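Rarkivthorpe Repetition Corpus

README

A collection of short philosophical and critical passages in which something is said again. Sometimes it is a phrase, sometimes a whole argument, sometimes one word that comes back meaning something else. I have been gathering these for years and it is a real pleasure to share them at last!

What you get

3031 passages in English, taken from essays, lectures and seminar notes, tagged by hand. 1380 of them come with the earlier passage they return to, so you can read the pair side by side (do this first, it's the best bit).

Files

passages.csv -- one passage per row
pairs.csv -- links each returning passage to its earlier one
tags.txt -- the 17 tags, with a short note on each

Photos

Bin with blue liner, on the floor, four views 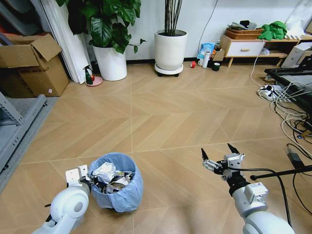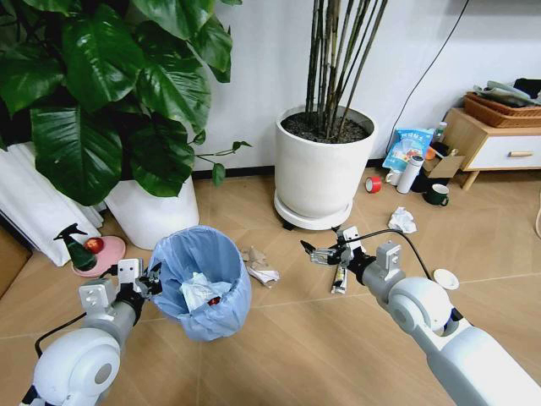
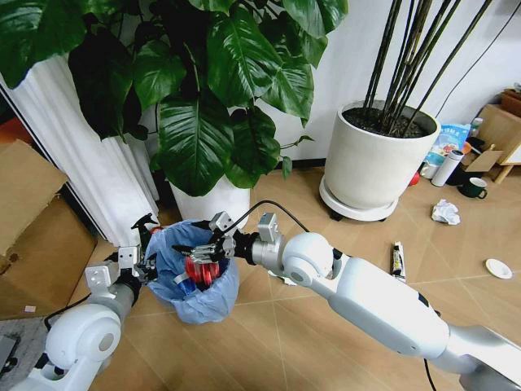
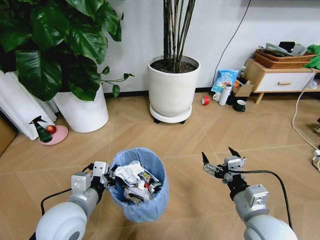

How the tagging works

Every passage has at least one tag. The tags I am fondest of are "echo", where the wording returns almost unchanged, and "drift", where the wording stays put and the sense wanders off. Plenty of passages have both. Quotation has its own tag, and so does self-quotation, which is far commoner in lectures than I expected.

Version 2 uses the Olora spelling rules, so "re-mark" and "remark" are now kept apart. If you built anything on the first version, please run your searches again -- the hyphen matters a great deal to some of these writers.

Known gaps

Translated passages are thin. The Beaudoin lectures are in, apart from the closing seminar, where my copy is missing pages. Irony is not tagged at all. I tried, and disagreed with myself every Sunday.

Use

Free for teaching and study. Please cite it as the Rarkivthorpe Repetition Corpus, version 2. Corrections are very welcome, especially to pairs.csv; send the row number and the tag you would use instead.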